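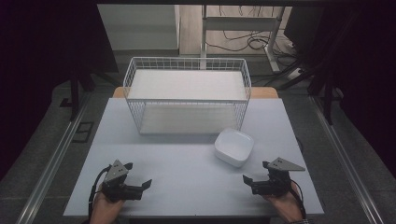 Grundum, Oktober

Von: Heikki Kemppainen
An: Liste Hausrat und Haushalt
Betreff: Re: Wohin mit dem ganzen Zeug unter der Spüle?

Hallo zusammen,

Pravesh Masilela schrieb:

> Wir sind vor kurzem umgezogen, und die neue Küche hat 4 Schränke
> weniger als die alte. Seitdem stapelt sich alles unter der Spüle.
> Meine Frau will Drahtkörbe, ich will Kisten mit Deckel. Im Katalog von
> Tikkanen gibt es ein Auszugssystem für 416 Euro, das mir mein Schwager
> dringend ans Herz legt. Er verkauft es allerdings auch. Hat jemand
> Erfahrung damit?
>
> Gruß, Pravesh

Lieber Pravesh, dein Schwager ist sicher ein feiner Kerl. Kauf es trotzdem nicht.

Ich hatte den Auszug von Tikkanen in der alten Wohnung in Kaltstead. Er lief ein halbes Jahr lang wie Butter, danach wie Butter mit Kies. Außerdem rechnet der Hersteller offenbar mit einem Siphon, der sich dünn macht. Meiner tat das nicht, also habe ich die Rückwand ausgesägt, und der Vermieter hat mir dafür 119 Euro von der Kaution abgezogen. Das Stück Rückwand habe ich noch.

In der Korbfrage hat deine Frau recht, tut mir leid. Eine Kiste mit Deckel ist ein Versprechen, nie wieder hineinzusehen. In meiner lag zuletzt Entkalker für eine Kaffeemaschine, die wir schon vor der Hochzeit verschenkt hatten. Beim Drahtkorb sieht man das Elend immerhin von der Seite. Flaschen mit schmalem Boden kippen darin gern um, da hilft ein zugeschnittenes Stück Plastikmatte.

Miss bitte vorher. Die Höhe bis zum Siphon, nicht die Höhe des Schranks, und zwar bei geschlossener Tür, falls innen ein Mülleimer hängt. Ich habe damals 39 Zentimeter aufgeschrieben und einen Korb bestellt, der genau 39 Zentimeter hoch war. Er steht jetzt im Flur und enthält Handschuhe.

Von den Klebehaken, die Fomton für die Türinnenseite anbietet, rate ich ab. Sie halten hervorragend an der Tür, nur die Beschichtung der Tür hält dann nicht mehr am Holz.

Und frag deinen Schwager mal, was er selbst unter der Spüle hat. Die Antwort bitte an die ganze Liste.

Grüße
Heikki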